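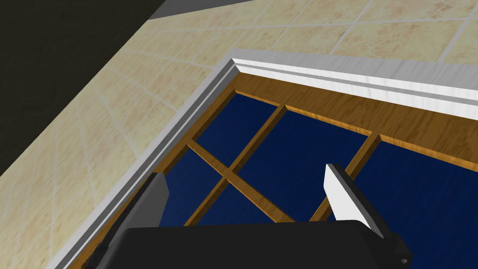
Figure 3. Rendered view from the wrist camera in the window task. The gripper is open over the wooden frame; muntins and dark blue panes are visible between and beside the fingers.

4.2 Wrist view and the alignment stage

The planner described in Section 4.1 brings the arm to a pre-contact pose above the target object. From this pose the control is given to the alignment stage, which uses only the wrist camera and the joint readings. In this section we explain how the alignment stage sees the window, and why we changed the perception module two times before the final version.

The window asset belongs to the Rikside set of household objects. We chose it because it is difficult for a method which depends on corners and straight edges. As Figure 3 shows, the muntins have the same orange wood grain as the outer frame, so colour alone does not tell the software which bar is the rail and which is a muntin. The white moulding gives a strong edge, but it is parallel to the wooden rail beside it, and the grout lines of the tiles give many more straight edges at a similar scale. In our first version the line detector often selected a grout line and the controller then moved the gripper in a wrong direction with high confidence.

The second version, which we call Condlow-B in the code, used a segmentation network before the line detector. The network gives each pixel one of five labels: frame, glazing, surround, gripper and other. Only the borders between frame and glazing are passed to the line detector. This removed the error with the tiles almost completely. However, a new problem appeared with the fingers. The two fingers do not look alike to the camera under our lighting. In Figure 3 the left one is dark grey and the right one has a pale inner face, and the pale face was sometimes labelled as surround, most probably because the moulding is also light in colour. When this happened, a false border was created in the middle of the opening.

For the final version we do not ask the network to find the gripper. The finger opening is known from the joint readings and the camera is fixed to the wrist, therefore the region covered by the gripper can be calculated before each image is processed. We project the finger and palm meshes into the image, enlarge the result by a margin of 2 pixels, and remove this region from all later steps. The same mask is used in training and in evaluation. A similar idea was used in the earlier Pawłowska pipeline, but there the mask was drawn by hand for one finger opening only, and it was not valid when the fingers moved.

After masking, the remaining frame borders are grouped into lines. We do not assume that lines meet at a right angle in the image. The camera looks steeply down and is also turned with respect to the window, so a rectangle becomes strongly skewed and the crossing bars look like a letter X. Instead, each group is compared with the projected model of the window, and the pose is corrected by a small least-squares step. If fewer than three groups can be matched, the stage does not move the arm and asks the planner for another pre-contact pose. We found this rule simple but important. Without it, the controller tried to align with two lines, and the position along the free direction was then decided by noise.

The palm hides the lower part of the opening in this view, including the places where the longer muntins would end. For this reason the matching cost does not use the end points of the lines, only their direction and offset. We tried to add the visible end points with a lower weight, but the tuning was different for each object and we gave up this idea.

Training images for the segmentation network were rendered in 211 room layouts. The window, the moulding and the floor were given random textures, while the gripper material was left unchanged. Evaluation was done in 40 layouts which were not used in training. In total we ran 321 alignment trials over the object set. The success rates for each object are given in Table 2, together with the number of requests for a new pre-contact pose. We count a trial as successful only if the final pose error is under the limit of Section 3.3 and no contact force was reported before the grasp command.

Two limitations must be mentioned. First, the dark panes are rendered with a weak streaky texture and almost no mirror effect. Real glass reflects the gripper and the lamp, and the border between frame and glazing will be less clean than here. Second, the mask depends on correct joint readings. With an artificial offset on the finger joint, part of the finger comes out of the mask and the old error of the false border returns. We plan to estimate this offset online, but it is not part of the present work.

The alignment stage is implemented as one node in the Jalletti framework and has no access to the simulator state. The projection code and the masking tests were written by Yolanda Flores. The settings for all trials are listed in Appendix B, and the rejected version with the weighted end points is kept in the repository on a separate branch, so that other groups can repeat the comparison.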